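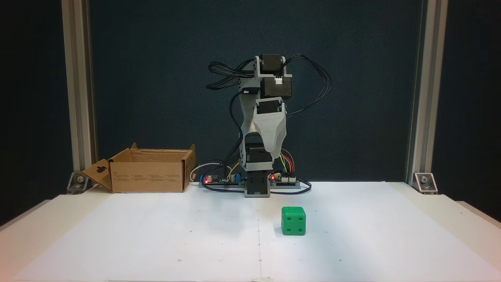 Noemí Beltrán wrote in to say that she'd given up on zip ties altogether, because every time she wanted to move one wire she ended up cutting four ties and nicking something she shouldn't have. She wanted to know what I use on the small-wires bench. Well, Noemí, I use a bit of everything, and I've changed my mind a few times, so let me go through it.

First off, I'm with you on the zip ties, at least while a thing is still being fiddled with. I keep a roll of the thin hook-and-loop strip instead (mine is the Undow kind, but any of them will do) and cut it into pieces as long as my finger. It comes off, it goes back on, and you can add one more wire to the bundle without starting over. Zip ties come out when I'm sure, and I'm hardly ever sure!

Anything that bends needs slack. I used to pull my cables good and snug so they'd look neat, and then I'd swing a joint the other way and pop a plug right out of its socket. Now I move the part as far as it goes in both directions by hand, with the power off, and only then decide where the tie goes. You get big floppy loops sticking out at the sides. They look messy and I've made my peace with them.

Colored jumper wires are a gift, so use the colors. Red is power in my shop and it's never anything else, even if I'm out of yellow and it's late and the red one is right there. For everything black, which is most of what comes on little motors, I wrap a scrap of masking tape around each end and write the same number on both. Pencil lasts better than you'd think. Ballpoint smears.

Get your boards up off the table if you can. A bare board lying on a bench will find the one snipped wire end you didn't sweep up. A length of metal rail along the back works nicely, but put something that doesn't conduct between the metal and the underside of the board, please. I use the nylon standoffs from the bin at Bermúdez, where a bag of 1,000 has lasted me through two benches and will probably outlive me.

A white top is wonderful for finding dropped screws, and terrible for showing solder burns. I lay a silicone mat down for soldering and roll it up again afterward. For marks that are already there I've had decent luck with baking soda paste and a soft rag, wiped off with a barely damp cloth. Unplug everything before you bring any kind of wet cloth near it.

Look for the little lights before you reach in. If there's an LED lit on a board, it's got power, and my hands stay out until it's dark. A dark LED isn't a promise, mind you, so I pull the plug too. My power strip is screwed to the front edge of the bench where I can hit the switch with my knee.

Dust: a soft paintbrush, dry, once a week or so. I quit using canned air around connectors after I blew a washer somewhere I still haven't found.

I'll do screws and drawers in December. I've got around 700 screws in a Plakholm cookie tin and they need sorting before I can give anybody advice.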